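When a Robot Comes to Work

Have you ever borrowed something from a library? Not a book – something bigger, like a tent or a drill? In the town of Winmont there is a place called Burance where people can do just that. It lends out tools, games and toys. You can borrow a croquet set for a birthday party, or a hammer to put up a shelf, and bring it back two weeks later.

Burance has 3,000 things on its shelves. Every one of them goes out, comes back, gets checked, gets cleaned and goes back to its place. That is a lot of picking up and putting down! For years, people did all of it by hand. Now a robot arm does part of the job, and everybody's working day has changed a bit.

What does "automation" mean?

Automation is a long word for a simple idea. It means getting a machine to do a job, or part of a job, without a person having to guide every move.

You already know plenty of automation. A washing machine fills itself, spins and stops when it has finished. Traffic lights change without anybody standing there pressing a button. A lift takes you to the right floor and opens its doors.

A robot arm is automation too, but it can move in far more ways than a lift can. It has joints, a little like your shoulder, elbow and wrist. Try this: keep your elbow completely straight and see if you can touch your nose. Impossible! Now bend it. Joints are what let an arm reach near and far, high and low, and a robot arm needs them for the same reason you do.

At the end of the arm is a gripper. That is the robot's hand. Grippers come in many shapes. Some have fingers, some use suction, and some are soft like a balloon.

What the sorters used to do

Ngozi Isah has worked at Burance for a long time, and she remembers how it was before. When the returns came in, she tipped them out on the big table and sorted them one at a time. Balls went in one place, blocks in another, hammers in a third.

"I liked the first 50," she told us. "After 120 my back was telling me to stop."

The sorting had to be finished before anything could be lent out again, so on busy days there was no time for other jobs. Broken toys sat in a box waiting to be mended. Children came to the desk with questions and had to wait. One February the box of broken things was so full that the lid wouldn't close.

How do you teach a robot to tidy up?

You can't just say "tidy up, please" and walk away (grown-ups have tried that with children too, and it doesn't always work). Somebody has to work out what the robot should do with each kind of thing.

At Burance that somebody is Seidu Adjei. His job didn't exist before the robot came. He uses a computer program named Nilsuwan, where he can build a pretend table, put a pretend robot on it and let it practise. This is called a simulation. It is a bit like a video game with very careful rules about how things fall, roll and bump into each other.

Why practise in a computer first? If the pretend robot knocks a pretend hammer on to the floor, nothing gets dented. Seidu can press a key and start again straight away. He can also move everything to a new spot and see how the robot copes. He once ran 638 practice goes and went home for his tea while the computer carried on!

In the practice world, the black robot arm stands on a wooden platform beside a bright green mat. There is a white ball in a tray on the mat, and a hammer lying close by. The gripper is up in the air with nothing in it. Can you find the little white cube and the yellow block as well?

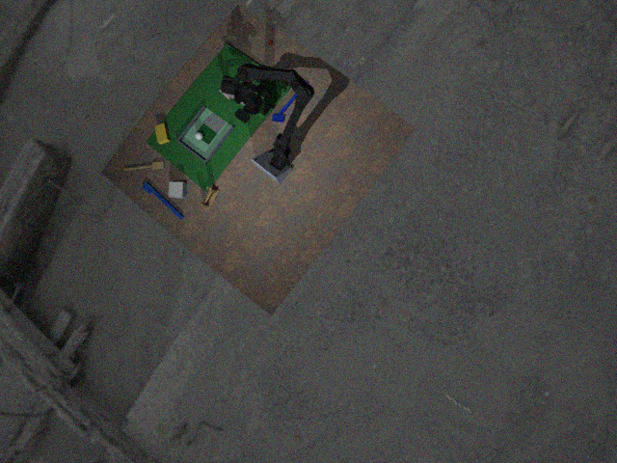

Why a ball is harder than a block

Pick up a building block. Easy. It has flat sides, so your fingers know where to go, and when you put it down it stays put.

Now try a small ball. If you nudge it with one finger first, off it goes. A robot has the same trouble. It has to close both sides of its gripper at nearly the same moment, or the ball will roll away. A tray with a rim helps, as the ball can't get very far.

Long things are tricky in another way. Take a hammer. If you hold it by the very end of the handle, the heavy head pulls it down and it twists in your hand. Seidu has to think about where the gripper should hold each tool so that it stays level. He tests his ideas with real tools in his own hand, and then he tries them out on the computer.

Then there is the question of which way round things are. You can see straight away that a hammer lying sideways is still a hammer. A robot needs lots of practice to be sure of that, so Seidu turns the pretend hammer this way and that way until the program gets used to it.

Try being a robot

You need a friend, a scarf, a tray and a few small things such as a spoon, a rubber and a ball of socks.

Put the things on a table. Tie the scarf over your eyes. You are the robot, and your friend is the programmer. Your friend may only use these words: left, right, forwards, back, up, down, open, close.

See how long it takes to get the ball of socks into the tray. Then swap over. You'll soon notice how many tiny instructions go into something you normally do without thinking.

What changed for the people?

When Burance first said that a robot was coming, some of the workers were worried. Would there still be a job for them? That is a fair question, and people ask it in many workplaces. Sometimes a machine really does take over work that a person was paid to do, and that can be very hard for them.

At Burance, the workers and the managers sat down together and talked about it before the robot was switched on. They agreed that everyone would keep their job, but that some jobs would be different.

Ngozi now runs the mending bench. She glues, sews, sands and screws things back together, and she loves it. She has even started a club where children bring in their own broken toys and learn to fix them.

Enda Gallagher still sorts, but he sorts only the things the robot can't manage. Kites are his speciality, with all that tangled string! He also checks the robot's work, and he decides when a toy is too worn out to lend.

Not everything is better. Pádraig Nic Giolla misses the chatting. Four people used to stand round the table together, telling stories while their hands were busy. Now they are in different corners of the building. So they have moved their tea break to the same time every afternoon, and he brings the biscuits.

There were new rules to learn, too. Nobody may reach over the robot's table while it is moving. There is a big stop button on each side, and everyone who works there has practised pressing it.

What can't the robot do?

It can't guess that a jigsaw has a piece missing just because the box feels light. It can't see that a small boy at the desk is sad to give back his favourite digger, and offer to let him keep it for another week. It can't invent a new way to mend a doll's arm from an old pencil. Ngozi did that in the spring.

The robot is good at doing the same thing again and again without getting a sore back. People are good at noticing, deciding and being kind.

Words to remember

Automation: getting a machine to do a job, or part of a job, by itself.
Gripper: the part of a robot arm that picks things up.
Joint: a place where an arm can bend or turn.
Simulation: a pretend world inside a computer, used for trying things out.

Something to talk about

Think of a job you do at home or at school. Which part would you give to a robot? Which part would you want to keep for yourself? Ask a grown-up the same thing about their work – their answer may surprise you!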